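Jotadis Paired Hand-Held Gripper Kit

Home workshop build, second revision

The Jotadis kit is a set of 2 hand-held grippers for recording two-handed manipulation of soft goods. It is meant for people building a small automation bench at home or in a shared workshop. The operator does the task with both grippers, and the recorded motion is used later to drive a pair of arms. No arm is needed to collect the data.

The kit ships as printed shells, jaw parts, boards and fasteners. Assembly takes an evening with a hex driver and a soldering iron. The jaws run on plain pivots and need no lubrication. Shells are interchangeable between left and right units; only the firmware setting differs.
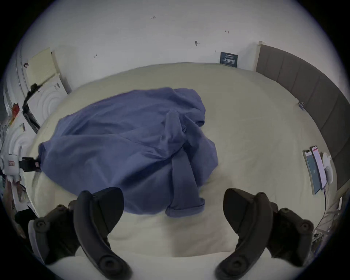
Each unit records jaw opening, orientation and wide-angle video from its own camera. Jaw opening is sampled at 200 Hz. The video stream is stamped by the same clock, so no alignment pass is needed after the session. A full charge is enough for a working afternoon of short takes. Cells are not included with the kit and must be of the protected type.

Controls and indicators

The green strip on the upper face is the main status light. Steady green means the unit is ready. Blinking green means a take is being written. The strip stays dark if the unit has failed its start-up check — in that case reseat the jaw sensor connector before anything else. The speaker gives one tone at the start of a take and two at the end, which lets the operator keep both eyes on the work. 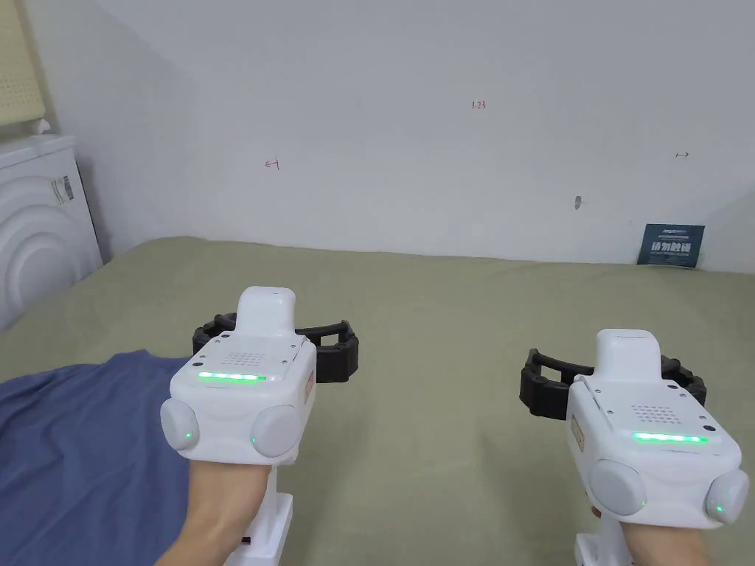
Both units held by their handles, status strips lit green.

Work surface

Any flat, padded surface at waist height will do. A bed is a good choice for garment and towel work: the sheet gives enough friction to hold a hem in place, and the jaws can press into it without damage. Use a plain sheet in a color that contrasts with the cloth. Patterned bedding degrades tracking. Leave a clear margin of 500 mm around the cloth for both units to swing freely.

Typical sequence

1. Switch on both units and wait for the strips to settle.
2. Put the cloth down unfolded or bunched, as the task requires.
3. Bring one unit to the cloth and close the jaws on a single layer. Hold the other unit clear until the first has a grip.
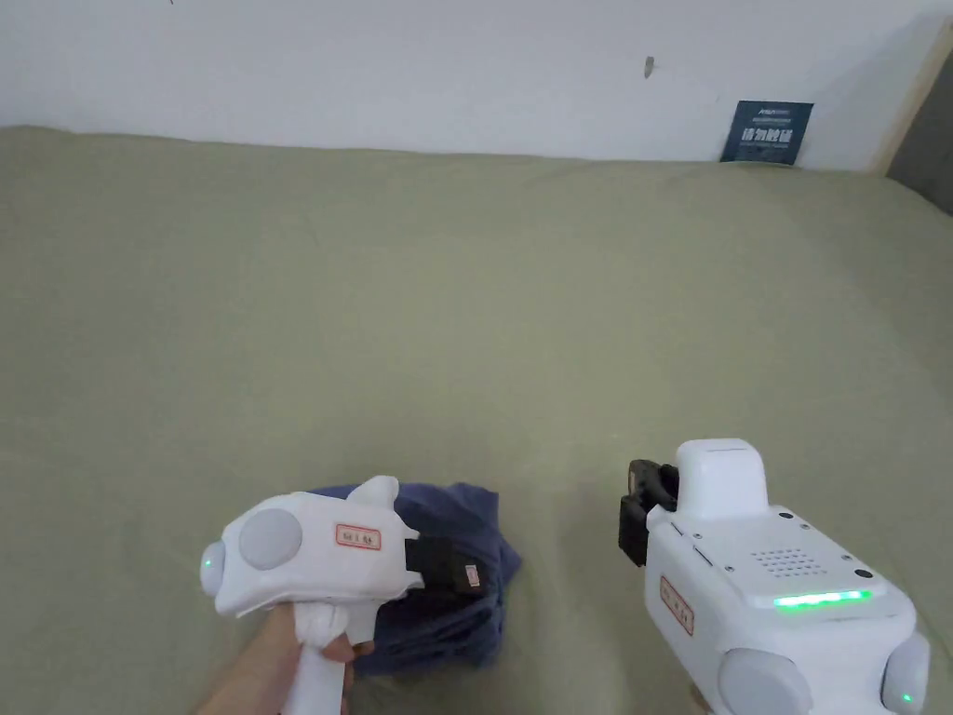
4. Bring in the second unit, complete the fold and release both jaws.
5. End the take. Check the file before resetting the cloth.

Takes in which a jaw slips can be kept. Tag them as slips in the Menia viewer and they will be sorted into their own folder.

Fingers and wear parts

The fingers are the first thing to wear. Standard Ekinci segments are rated for 800 hours. Replace them as a pair, and check the pivot bolts at the same time. A bolt that turns under finger pressure is too loose. A finger that does not return fully open is too tight — back the bolt off slightly and test again.

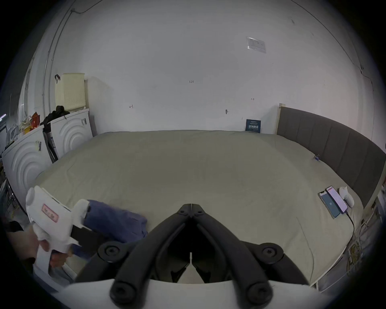 Black fingers with their pivot bolts, seen from the unit's own camera. The white base plate runs along the bottom.

Compatibility

Recordings export directly to the Andier arm controller. Other controllers need the conversion script, supplied as source. Files from first-revision units can be read but have no audio markers.

Supplied: shells, jaw parts, boards, fasteners, one charging lead per unit.
Not supplied: cells, hex driver, storage card.
Spare fingers and pivot bolts are sold separately.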